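Dincombe Open Homes, the February round
Posted under: Out and About

Some towns open their gardens to the public. Dincombe, having very little in the way of gardens in February, opens its bedrooms. For one afternoon a year a few households unlock their front doors and let strangers walk through and have opinions about the closets. I went last year and swore I was done with it. I went again.

The program was printed by Plornero, the hardware store, so the back page was a coupon for hinges. It listed 3 houses under "Winter Clothes and Where They Go," and I picked the Arabzadeh place because it was closest to the bus. Houshang Arabzadeh met us in the hall and told us to keep our shoes on, then watched our shoes the whole way up the stairs.

The theme in the upstairs bedroom was folding. Marjan Hosseinzadeh ran it, and her method is simple: everything you own that zips, hangs, or sheds goes on the bed, and you don't get the bed back until it's dealt with. I have been using this method for years without knowing it had a name (the Bakhtiari system, apparently, after an aunt). In my version you sleep on the left side and hope.
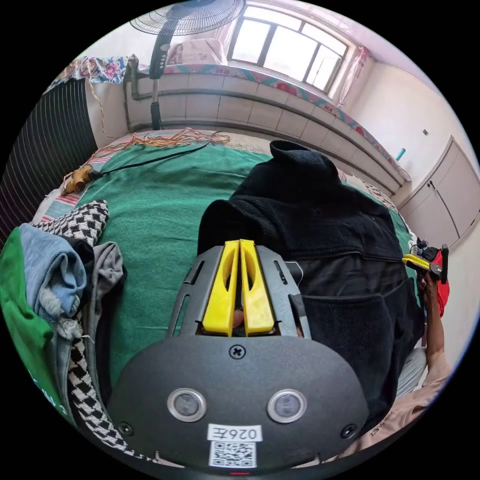 The aunt's rules were read to us from an index card. Jeans first, on the theory that they are the easiest and you'll need the encouragement. Sweaters next. Anything with a hood goes last, after you have had tea. Tirta Chong, who had come on the same bus as me and was taking notes, asked what to do about hoods that won't lie flat. Marjan said you fold the hood in and move on with your life, and Tirta wrote that down word for word.

There was a short debate about hangers. Keyvan Esfahani is against them for anything knitted, and he told us at length about a cardigan of his that grew shoulders. Amirhossein Zamani hangs everything, including scarves, and was not moved by the cardigan. Gandoso, a shop two streets over that sells closet organizers, had left a stack of leaflets on the landing promising room for 3,000 items. I don't know who owns 3,000 items. I took a leaflet.

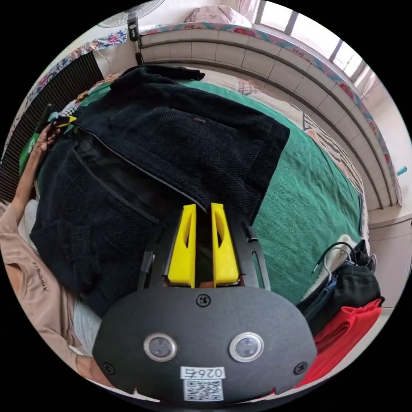 Jackets got more time than everything else put together, and I will admit I learned something. Marjan wants them opened out on the bed before you so much as touch a sleeve, and she wants the pockets emptied, every one, which in my house would take us through to April. The navy knitted one was the right sort for a lesson, with a long zipper and a zippered pocket on the left panel, just the place for a bus ticket to spend the summer. It was laid out on a green sheet, and I came away wanting a green sheet, as if that had been my problem all along. After the pockets you close the zipper, bring the sleeves in across the front, and fold up from the bottom. My own attempt, on my own coat, came out looking like a parcel that had been returned to sender.

Tea was in the kitchen at four, with almond cookies and a plate of something Houshang called a cake. Entry was 2 dollars, cookies included, and the cake was on us.

If you go next year, take the early bus. The later one gets you there just as everybody has settled in for hoods, and you'll have to stand by the door.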